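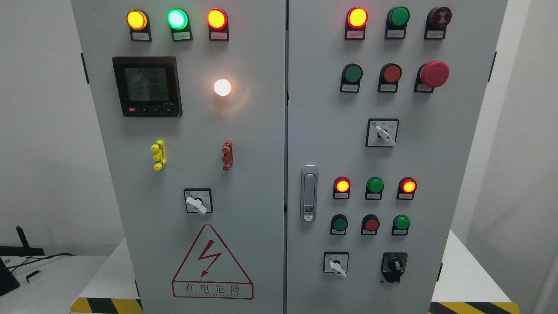
A push button forgives a poor approach and a rotary switch does not, according to Crescencio Vidal. Most of the design changes in the Kolurum build follow from that difference.

ORMSBY, Wednesday, May 25, 2022. Tramard, the shared workshop in Ormsby, has released the drawings, parts list and control code for Kolurum, a member-built humanoid hand and arm set up to operate the front of an electrical control cabinet. The release covers the hand, the wrist, the head camera mount and the software that moves the fingers onto a switch, turns it and lets go.

Work on the hand started as a bench project in the workshop's machine room. The first version had three fingers and could press a button, but it slipped on anything that had to be turned. The present version has jointed fingers and a separately driven thumb. The fingers curl around the knob, the thumb closes against the side, and the wrist supplies the rotation. Finger force is limited in software and again by a slip coupling in each drive line.

The cabinet panel was chosen as a test piece for its mix of controls. Push buttons, a mushroom-head emergency stop, square rotary selectors with white lever handles and a black switch low on the right-hand side all need a different approach. The black switch was the main target for this release. It sits close to its neighbor, so the hand has to come in from below with the fingers already part closed.
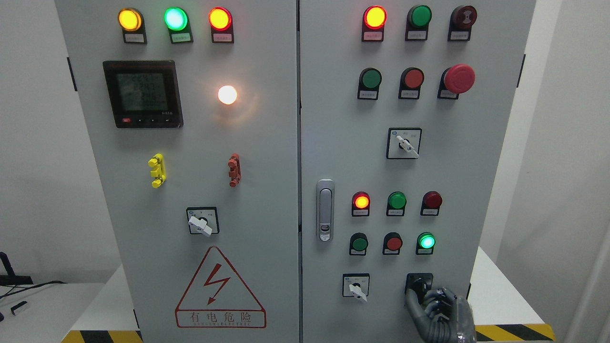 Each attempt runs through the same sequence. The arm moves to a standoff point 80 mm from the panel face, the camera takes a fix on the switch housing, and the hand advances at reduced speed until the fingertip sensors report contact. The fingers close in order, index first. If the measured grip is off center by more than a set limit, the hand opens and returns to the standoff point. The operator can stop the sequence at any stage with a wired pendant, which cuts drive power to the arm directly and does not depend on the software.

Position fixes gave more trouble than the mechanics. Lit lamps on the panel produced glare in the camera, and early builds of the software mistook the halo for the rim of a knob. The current code ignores the lamps and locates the square switch bezels. Exposure is locked before each run.

The fingers use printed links with metal pins. The wrist gearbox was cut at the workshop. Motor drivers are from Irkard and are used as supplied, apart from a longer encoder lead. The complete hand and wrist uses 28 bearings in two sizes. A list of substitutes that members tried and rejected is included with the drawings.
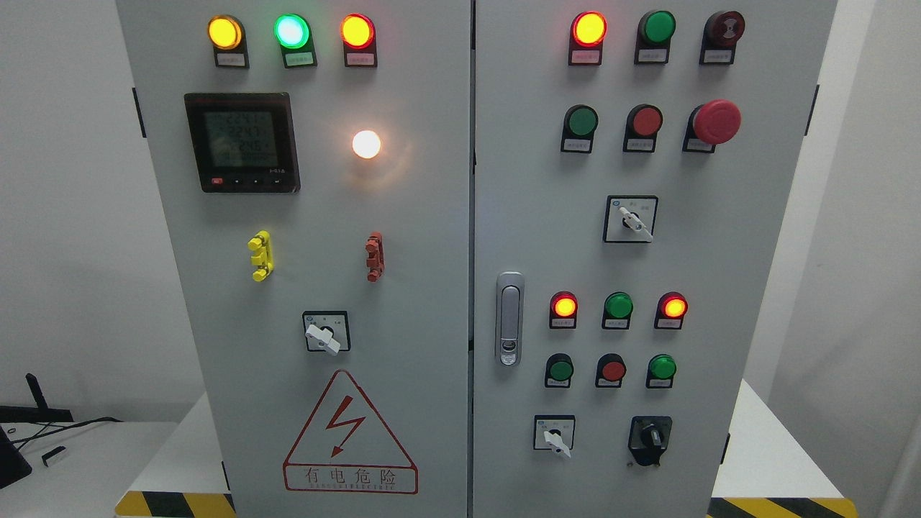
Can the hand be built without the arm?
The hand and wrist bolt to a flat plate with four M6 screws and will run on a bench from a 24 V supply. The approach and retreat code needs an arm, but the grip and turn routines do not, and both can be called from the command line.

Builders should allow 60 hours for the hand if the links are already printed. Tendon routing takes the largest share. The sleeves must be cut square and seated before the tendons are tensioned, and the tension should be checked again after the first day of use. Drawing sheet nine gives the cut lengths. An earlier copy of that sheet, passed among members as a draft, has the thumb sleeve wrong and should be thrown away.

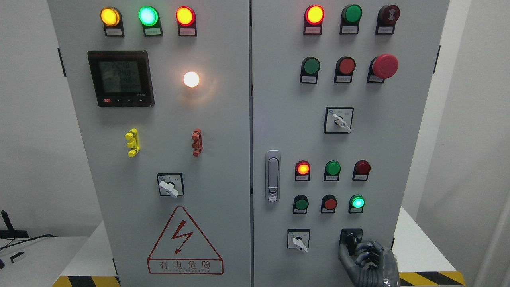

Torque at the wrist is sensed through motor current, and this is adequate for selectors with a firm detent. Light switches are harder to read, and the software may report a completed turn when the knob has stopped between positions. A strain-gauge wrist plate is being drawn up to deal with this. It will use the same bolt pattern as the present plate.

The files are licensed for personal and teaching use. Tramard does not supply kits or assembled hands. The control code is not a safety system and should not be used on equipment in service.

An open bench evening on tendon routing is planned for June at the Ormsby workshop. Places are limited by bench space, and members have first call. Requests for drawings or press access should be sent to the Tramard front desk with "Kolurum" in the subject line.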